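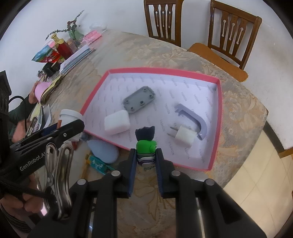 Bornberg's repair swap is back for June and moving to the old Tilahun bakery, doors open at 6 p.m. Same deal as last year - bring the bits you can't use, take home the bits you need. No money changes hands. Organizer Nuria Wolde says small stuff goes fastest and asks people to sort it into shallow boxes before they come, so it can be set straight out on the tables. A white power plug adapter, a gray plastic plate, a sponge block, that sort of thing, all fine in one box. Bigger items go in the yard out back.

Last year's swap drew 70 households, more than the library hall could realy hold. Hence the move. The bakery has two rooms and a ramp on the Birkar Street side.

Not accepted: paint, batteries, anything with a cracked cord. Ylva Aasen will check lamps and toasters at the door, 4 items per person, first come first served.

The town put up 3,000 toward rent and lights. Wolde wants a fall date too but the bakery lease is only month to month, so no promises yet. Parking is at the Clalovov lot - the street spaces close at 5. Leftovers have to be picked up teh same night.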